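Fadstead Robotics Club, gripper project: thread of notes from the autumn term, posted Dec 29, 2019

1/ Writing this up over the break so that the January group doesn't have to dig through the chat. Everything below concerns the hand-held gripper and the home recording sessions. The arm gets its own thread when it has a working wrist.

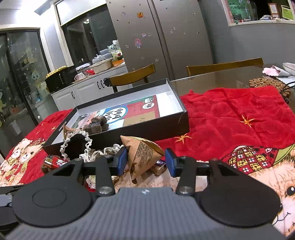 2/ The project in short. Each member takes the hand-held unit home for a few days, records themselves picking up and putting down ordinary things, and brings the recordings back. We train a small policy on the lot and try it on the club arm, which carries the same fingers.

3/ The target set in the module outline was 200 usable episodes by the end of term. We have 187. The missing 13 are discussed further down. They are not evenly spread over the tasks, which matters more than the total.

4/ An episode, for our purposes: start with the fingers open, approach one object, close, lift, move, release, withdraw. One object only. If you pick up two, or drop it and go back, mark it and carry on. Do not stop and restart the recording halfway.

5/ Hardware first. The finger design is the second version, with the triangular cutout. The first version was solid and flexed less, but it hid too much of the object from the camera at close range. The cutout costs some stiffness. We accepted that.

6/ Each finger is held by two screws near the base. Check these before every session. A finger that has worked slightly loose still closes, so you won't notice by feel, but the pads meet at an angle and the width reading is wrong by a constant amount for the whole session.

7/ That is how we lost a full evening of recordings in the first fortnight. The data looked fine until we plotted closed width against time.

8/ Pads. Blue, rectangular, one per finger, facing each other. We tried a softer set and a harder set. The softer set held paper packets better but tore on box edges. The harder set let go of anything glossy. The blue ones are the middle grade and are now standard. Please do not swap them without writing it in the log.

9/ Pads are stuck on, so they creep. If the upper edge has moved, peel, clean the finger, and fit a new pair. Always a pair. A new pad facing an old one gives a lopsided grip and the object rotates as it lifts.

10/ Objects. The list was drawn up to cover shapes we could not borrow from the usual set of wooden blocks and plastic cups. Pyramids, crumbly cubes, lace, an open box with a card in it, small tins. Things that deform, shed or have no obvious pair of parallel faces.

11/ Pyramid packets are the hardest of the rigid-looking ones. A paper pyramid has no two parallel sides, so the grip has to be near the top edge or low across the base. Most of us went for the top without thinking. The policy learned that and now goes for the top of everything.

12/ Suggested fix for January: record a third of the pyramid episodes with a low grip, and vary which way the packet leans. Lying on its side counts as a separate start position.

13/ The brown cubes have fibrous, crumbly surfaces. Close slowly. They survive a gentle grip but leave crumbs on the pads, and crumbs reduce friction on the next object. Wipe between episodes with a dry cloth. A damp one leaves the pads slippery for longer than you'd expect.

14/ Crocheted lace: we have 32 episodes and the policy still fails on it. My reading is that the lace episodes mix two different tasks. Some people gathered it in the middle and some picked up an end. Those need different motions and the label does not separate them.

15/ From January there will be two labels, lace-middle and lace-end. Old episodes will be relabelled by watching them. This is dull and it needs doing before any retraining.

16/ Boxes. With an open box, the inside is part of the workspace. We want objects taken out and put back, with the box at a slant to the table edge more often than square to it. In the early sessions almost every box was square on and the arm struck the rim as soon as we turned it.

17/ Background. The arm in the workshop looks down on a plain grey bench. Early on we asked people to clear their tables to match. This was a mistake and it was mine. The policy trained on cleared tables stopped working when someone left a roll of tape on the bench.

18/ Since then the rule is to leave the room as it is. Patterned tablecloths are good. Cartoon prints are good. Fridge, chairs, crockery, all fine. The recordings made in busy kitchens are the most useful we have, going by the comparison in post 24.

19/ One exception: glass tabletops. A surface that shows reflections upsets the position tracking on our unit. If your table is part glass, work on the covered part and keep the approach over cloth. You can have glass in view. Avoid having it fill the view.

20/ Lighting. Ceiling light on, curtains as they are. If there is a glass door nearby, don't record straight at it in bright sun, as the exposure swings when you turn away and the tracking drops out for a moment. Evening sessions had fewer dropouts than afternoon ones.

21/ Tracking needs a slow start. Hold still for a few seconds, then look across the room once before going to the object. People skip this. Of the 13 episodes we are short, nine were recorded and then rejected because the track had no proper start.

22/ The other four were never recorded. The unit was on charge at the wrong end of the building on the last Friday. There is now a sheet by the door of the workshop. Sign it out, sign it in.

23/ Software. We used Sevov for sorting and trimming the recordings, and our own script for the width signal. Sevov cuts at the first frame where the fingers move, which removes the approach. Change the setting to keep the lead-in. The default will quietly spoil your data.

24/ Comparison run in December. Two policies, same settings, one trained on cleared-table episodes only and the other on cluttered ones only, with equal numbers in each. 200 attempts on the arm for the pair, split evenly. The cluttered one did better on every object except the small tins, where there was nothing in it.

25/ Before anyone quotes that: one arm, one bench, one afternoon, objects placed by hand by the person running the test. It is good enough to decide how we record. It would not be good enough for the written report without a repeat.

26/ The tins deserve a word. A small tin on a patterned cloth is easy to see and easy to knock over. Both policies came in too low and pushed it. We think the calibration between camera and fingertip has a small error that only shows on short objects. To be measured in the first week back.

27/ Measuring it: put a pin upright in a block, bring the pads to the pin, read off the offset, repeat from several directions. Ten minutes' work. We should have done it in October.

28/ Parts. The next set of fingers will be printed in the school workshop to the same drawing. Replacement pads are on order from Wivico. The screws are a standard size and there is a bag of them in the second drawer, under the cable ties.

29/ For those entering the Pillai Cup: the junior manipulation class allows learned controllers but wants a log of all training data, with date, place type and operator number. Our log has the first two. Operator numbers were only added halfway through, so please send me the sessions you remember doing.

30/ The cup's task list includes packing a gift box from loose items on a cloth. Item order is free. Nothing may overhang the rim at the end. Given how our policy handles lace at present, I would put the lace in last and have a second attempt ready.

31/ Jobs for the break, none compulsory. Relabel lace. Write the calibration steps into the club notes. Check the width script on the two sessions with odd readings. If you have the unit at home, record pyramids with a low grip and nothing else.

32/ First meeting back is in the usual room at the usual time. Bring the recordings on a drive with your operator number in the folder name. Spaces in folder names still break the import, so use hyphens.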